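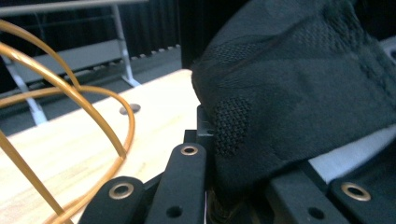

Knit running shoes in the washing machine, yes or no?

plukfoot
Okay, settle this for me. My everyday trainers are the stretchy knit kind and after a muddy April they smell like a pond. My sister throws hers in with the towels. My running club thinks that's a crime. Who's right?

marnie_k
Your sister! Cold, gentle cycle, insoles and laces out, shoes in a pillowcase. I've done it with every pair I've had and I get good miles out of them – 688 on the last ones before the tread went.

Alcides Zapata
I'd say no. The knit survives fine, it's the glue that goes. I did my Skirels twice and the sole started peeling at the toe. Bucket, dish soap, old toothbrush, and you're done before the machine would even finish filling.

marnie_k
Were they in the dryer though?

Alcides Zapata
Never been near a dryer. Air dried on the porch both times.

heel_striker35
Could just be Skirels. Mine peeled and I never washed them at all lol. My wife's pair did the same thing.

plukfoot
Mine are Echeverris so maybe I'm safe? The mesh part is what worries me, I can see grit stuck down in the holes and I don't want to scrub it fuzzy.

tess.on.trails
Let the mud dry all the way first, then knock the shoes together outside and vacuum the mesh with the brush attachment. Wet mud just gets pushed further in. After that I hand wash, lukewarm, and stuff them with newspaper overnight. Swap the paper once before bed if they're soaked.

marnie_k
Newspaper left gray smudges inside my white ones. I use an old T-shirt now.

Alcides Zapata
Paper towels work too. And wash the insoles separately, that's where most of the smell lives.

plukfoot
Vacuumed them and a whole sandbox came out. Insoles are in the sink with baking soda. I'm going with the bucket this time, sorry marnie!

marnie_k
Fine, but I'm still using my pillowcase.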